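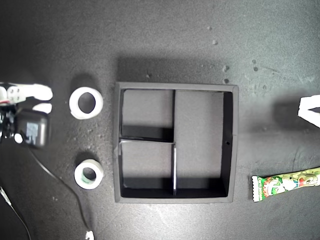 How to run a tabletop sorting demo at an open day

These instructions cover the tape-and-tray demo we run when visitors come through the workshop. They assume you already have a small arm with a two-finger gripper that can be driven by hand control and can play back a saved routine. Ours is the Zateo arm. The same steps worked on the older Eberhard unit in March, with slower speeds.

Allow 27 minutes for setup if the arm is already bolted down.

What you need

One arm with gripper, powered and homed
One shallow divided tray, three compartments is plenty
Two rolls of tape in different sizes
One light wrapped item, such as a candy bar
Masking tape and a marker for the table
A copy of the Perex routine file on the control laptop

Step 1. Place the tray

Put the tray in the middle of the arm's reach with its sides square to the table. Mark the four corners with small pieces of masking tape. If a visitor bumps the tray, you can put it back without teaching the positions again.

Leave a clear hand's width between the tray and the nearest resting position of the gripper. Run the cables off the near edge of the table and check that the arm can reach every compartment without dragging them. A cable that is fine over the tray can still go tight when the wrist turns, so test the far corners as well.

Step 2. Place the objects

Lay the tape rolls flat, holes up, on the gripper side of the tray. Put the wrapped item on the opposite side at an angle. Visitors like to see the wrist turn to line up with it, and it is a harder pick than the rolls.

Don't stand a roll on its edge. It will roll off the table and you will spend the session fetching it.

Step 3. Teach the picks

Open the routine file and go to the first pick. Drive the gripper above the larger roll and lower it until the fingertips are just off the table. There are two ways to hold a roll: both fingers around the outside, or one finger in the centre hole and one outside. Use the second for big rolls if your fingers don't open wide enough.

Save the position, close the gripper and lift. If the roll swings, go back and move the grip point closer to the middle of the tape's width. Repeat for the smaller roll, then the wrapped item.

For the wrapped item, grip across the narrow side and set the force low. A crimped end is a poor place to grab — the fingers slide along it and the package turns.

Step 4. Teach the drops

Save one drop position above each compartment. The long compartment is the best place for the wrapped item. Lower the gripper well inside the walls before opening, or a roll can land on a divider and tip.

The file holds 1000 positions, so there is no need to be stingy. Add an extra one above each drop and the arm will clear the walls on its way out.

Step 5. Run it slowly

Play the whole routine at low speed with your hand on the stop button. Watch the fingers and the tray walls. Play it again with the tray empty and the objects moved a little off their marks, so you know how much error it will put up with. Ours manages a finger's thickness before it misses.

Step 6. Run the session

Keep visitors behind the line on the floor. Show the saved routine once all the way through, then switch to hand control and let people try a pick one at a time. Kristaps Lepik, who looks after the Ranex bench, starts each person on the smaller roll and moves them to the wrapped item if they want another go. Children pick up the controls quickly but tend to push down too hard, so set the lower limit before handing over.

Missed picks are fine. Most people will ask why the arm didn't notice, and you can explain that a saved routine only goes to its saved positions.

Packing up

Park the arm, open the gripper and switch off at the wall. Wipe the table down. Coil the cables loosely and leave the corner marks in place if there is another session coming.

Updated July 2024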